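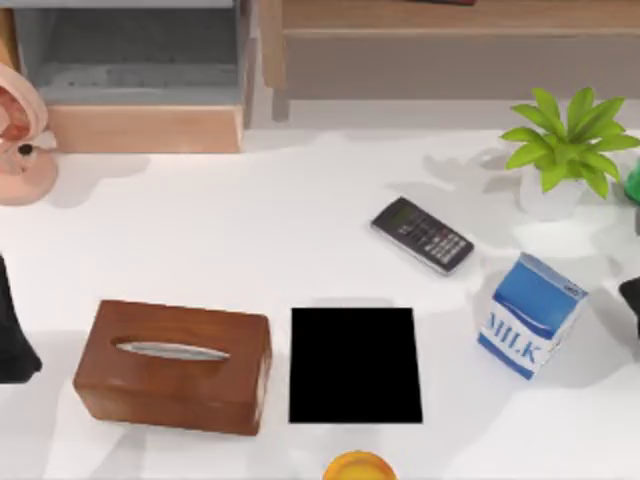
Tissue box, wooden, with a metal rim to the slot.

The Second Ceasefire

The first ceasefire lasted until lunch. Both sides blamed the soup.

I should say which both sides, as there were several available. The government was not involved yet. The government was in the capital, denying that it had sent anyone to Lornimholm, and the man it had sent was upstairs at the Hotel Ambrosio with a bad stomach. These were talks between the Dorkton Brigade and the Dorkton Brigade (Standing Council), who had been one organization until a spring meeting at which somebody moved to amend the oath. The amendment concerned a comma. By fall they were burning down each other's bars.

I took the minutes. I'd been hired from the county court, where I had typed up boundary disputes for years, and I was picked because my mother's people were Brigade and my father's were Council and neither family would have me at Christmas. This was considered a qualification.

The hotel gave us the Flirari Room, which had a folding wall and, behind the folding wall, a dance class. The Brigade sat by the windows. The Council had also asked to sit by the windows, and on the opening morning this took until eleven o'clock. In the end the Council got the radiator and a written assurance about the windows next time.

The man who led for the Brigade had been in prison twice and had come out both times with a trade. He could fix a clock and upholster a chair. The woman who led for the Council had been married to him for a while, before the comma. They addressed each other through the chair, who was a retired Lutheran bishop with poor hearing, so a good deal of the peace process was conducted at a shout.

"Tell the other delegation," she would say, "that we regret the incident at the boathouse."

"He regrets the boat?" said the bishop.

"We regret it," she said, louder. The music stopped behind the folding wall, and started again.

The Brigade wanted it noted that it was their boathouse. The Council wanted it noted that it had been everybody's boathouse, and that the Council had paid for half the roof. I noted both. I had started the week trying to write down what people meant, and by then I was writing down what they said and letting it sit there.

The agreement itself was 417 pages long. It had been drafted by a professor who had settled something similar in a warmer country, and in places you could tell. There was a clause about goats. Neither side kept goats, but neither side would be the first to give them up, and the goats stayed in.

Most of the shouting was about the list. The list was in Annex C, and it was the dead. The Brigade had brought one and the Council had brought one, and the job was to make them into a single list that both could sign. You'd think the dead would be the easy part, as they don't change their positions. But the Council called the boy at the ferry landing a volunteer and the Brigade called him a bystander, and his aunt, who had ridden in on the bus and was sitting in the lobby in her coat, called him an idiot and asked if there was any coffee. He'd gone down there to return a bicycle pump. She told me this as if I might be able to do something with it.

I put it in. I typed "returning a bicycle pump" next to his name, in the column where it said Affiliation, and went back after the break expecting to be fired.

The Brigade's man read it for a long time. He read everything for a long time, having left his glasses in Dorkton and being unwilling to say so. Then he asked the chair whether the other delegation had any objection to the pump.

"To the what?" said the bishop.

"They have no objection," said his former wife.

After that it went differently for a while. I won't say better. The next name down was a man who had been shot coming out of the Harbor Club, and they'd been fighting over him since breakfast. The Council side now said that he sang. The Brigade side said that what he did could not be called singing. I wrote "sang (disputed)." The one after him had owed money to 2 of the people in the room, and they each gave the sum, and the sums were different, and I put down both. A woman from the Council who had not spoken once all week said that her brother was afraid of geese. It took us until nine that night. The dance class had gone home. The kitchen sent in sandwiches, and they were eaten at both ends of the table.

The professor was very upset. He said the annex was a legal instrument and it could not have geese in it. The bishop, who heard this perfectly well, asked him to see about the heating.

They signed a little before midnight. The government's man came down for it in his socks and stood at the back, where he was not officially standing. The Brigade signed first and the Council signed higher up the page.

The second ceasefire held through December, apart from the business with the boathouse, which they say was wiring. I've seen the wiring. I was asked to type up the report on it, and both sides have already sent me their corrections.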